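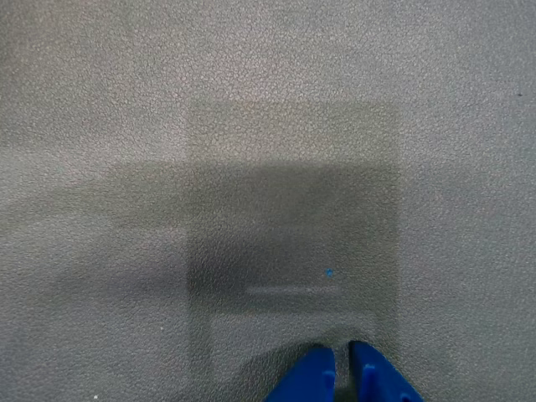
Blue gripper fingers at the edge of a clear sheet laid on a grey surface.

Anyone who has spent a winter packing gift sets at Joria will tell you about the wrists. So there was a good deal of interest (and a fair bit of nervous laughter) when the Plallmont firm began trying out small robot arms on its sorting benches in February, and on 15 October 2025 staff heard that the trial will carry on for another year.

Chantelle Sibiya has packed there long enough to remember the old building, and she now spends half her shift setting tasks for the arms and watching how they get on. "I thought I'd be bored stiff, but I go home less achy and I've learnt such a lot," she said. "You do get terribly fond of them!"

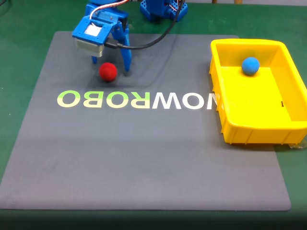 A red ball between the open fingers of the gripper, with a blue one in the yellow tray.

Soft balls and trays make up the early practice, and thin clear sheets, which are fiddly even for people, come under a separate set of tasks. The firm employs 400 people at the site and has promised that no jobs will go while the trial lasts, though hours on the night shift are still being talked over.

Thanasis Stergiou, who speaks for the packers, was pleased about the training but would like the promise in writing. He has asked for 2 more paid training days for everyone on the benches, night staff included, and a reply is expected before the Christmas orders start coming in.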